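Budgeting for a second pair of grippers

Aug 6, 2025

I spent most of July working out what we could afford for the folding project, and since a couple of people have asked how I got to the final number, I'm writing it down while I still have the spreadsheet open.

We started the year with one pair of hand-held grippers. You hold one in each hand, do the task yourself, and the recordings go to training. One pair means one person collecting. Anahera Treloar and I were trading off, and whoever wasn't holding the grippers was mostly waiting. The obvious thing to buy was a second pair. The less obvious thing was what else had to come with it.

I got quotes from two suppliers. Sondberg sells a complete kit, case and chargers included. Mathebula sells the parts separately and you put them together. On paper Mathebula was cheaper by $400 a pair. Then I added up what was missing: fingers, spare knobs for the fingers, mounts, a second charger. That ate most of the difference, and I still would have needed two evenings to assemble everything. I asked Sondberg to match on the fingers and they came down a little. We went with them.

Spare fingers were the line I had underestimated. Shirts are easy on them, but we also do towels and jeans, and the tips wear. I had budgeted for two sets and changed it to four.

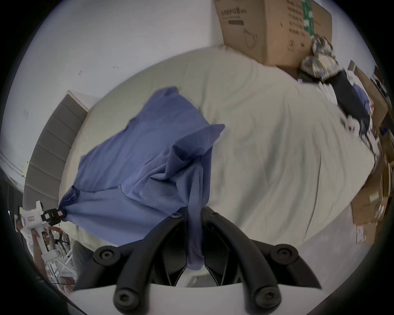
Spreading a blue shirt on the bed, with two grippers.

Storage was the other one. We went through 19 drives' worth of planning before I noticed I was counting every recording twice, once for the working copy and once for the backup, and then adding a backup on top of that. The corrected figure was nine. I'm leaving that in here because I nearly sent the wrong order to Donport, and they charge for returns.

I left a robot arm off the list entirely. Cristóvão Pinheiro wanted one this year so we could test on real hardware, and I understand why. But an arm needs a table, a mount, a safety area and somebody who has time to look after it. We have none of those before winter. He has a line in next year's plan with a question mark in the price column.

Clothes came to $141, all secondhand. I bought plain cotton for the most part, in different sizes, plus a few things with awkward collars. Long sleeves take the longest to lay flat, so I got more of those than I first meant to.

Things I would do earlier next time: ask for shipping in the first quote, and check the lead time on batteries. The grippers were ready well before the batteries were — they come from a different warehouse and nothing on the order page says so.

The Gesitz mounts are still on back order. I'll update this when they show up.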